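Section 6. Lacing and Fitting Out Canvas Shoes

Applies to: Nulano low canvas models, Flokia flat laces
Revised 11/20/20

Before you start

Most lacing guides promise a shoe that never needs adjusting again. We have not met one. Canvas stretches, laces flatten, and whatever tension you set in August will be different once you are wearing thick socks. Treat the steps in this section as a starting point and expect to come back to them.

You need the pair of shoes, one set of laces, a clean flat surface and decent light. The lacing board sold by Iyamu is optional. It holds a shoe still, and so does your other hand.

Note: Shoes sometimes ship with the laces already threaded. Do not assume the factory threading is even. Check it with steps 1 through 4 before you wear the pair outdoors.

6.1 Setting out the pair

1. Clear the work surface and wipe it. A pale surface shows grit and stray threads better than a dark one.

2. Set both shoes down side by side. Work on them as a pair, even if only one needs attention. People who lace one shoe, put it away and do the other a week later end up with two different fits and blame the shoes.

3. Pull out any paper stuffing. Keep it if you plan to store the shoes, otherwise recycle it.

4. Look at the laces on both shoes. If one side is longer than the other by more than a finger's width, unthread that shoe and start over. Tugging the short end through rarely evens things out, and it drags the lace across every eyelet on the way. 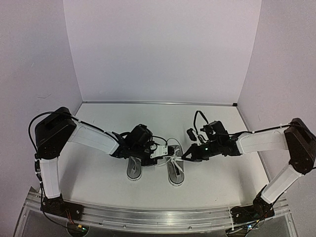
Figure 6-1. Gray canvas pair with white laces, set out on a white work surface.

6.2 Threading

5. Find the middle of the lace by folding it in half. Do not trust the printed midpoint mark on packaged laces. On the ones we checked it was off often enough to ignore.

6. Pass both ends through the lowest pair of eyelets, going in the same direction on each side. From the outside in gives a flatter start. From the inside out is a little easier to loosen. Either is fine, as long as both shoes match.

7. Cross the ends and move up one pair of eyelets at a time. Keep the lace flat as you go. A twist at the bottom is easy to fix now and a nuisance later.

8. Leave the rows slack until you reach the top. Tightening each row as you thread it feels thorough - it also bunches the canvas over the toes.

Caution: Do not force a frayed lace end through an eyelet with pliers or scissors. You can bend the eyelet or cut the canvas. Wrap the end with a narrow strip of tape first.

6.3 Setting the tension

9. Put the shoe on and stand up. Tension set on an empty shoe is a guess.

10. Starting at the toe, take up the slack one row at a time. Stop when the lace lies against the tongue without denting it.

11. Walk 40 steps on a hard floor, then check whether your heel lifts. If it does, tighten the top two rows only.

12. Tie off with an ordinary bow. Double knots are for loops that drag near the ground, and shorter laces are the better answer to that.

Note: "Performance" lacing patterns get a lot of attention. Some of them do ease pressure over a high instep. Claims that a pattern will cure sore feet should be taken with caution. If the shoe hurts with the laces loose, you have the wrong size.

6.4 Care and replacement

Wash laces separately, by hand, in lukewarm water with mild soap. Lay them flat to dry. A dryer may shrink cotton laces unevenly, and then you are back to step 4.

Lalteck spray protector may be used on the canvas, but test it on a hidden spot first. Let it dry fully before relacing. It slows down stains. It does not make canvas waterproof, whatever the can suggests.

Replace laces when the tips split or when a row has worn thin where it crosses an eyelet. You will see figures quoted for how long a set should last, usually in miles. We give none here - too much depends on how you tie them and where you walk.

For storage of pairs not in use, see Section 7.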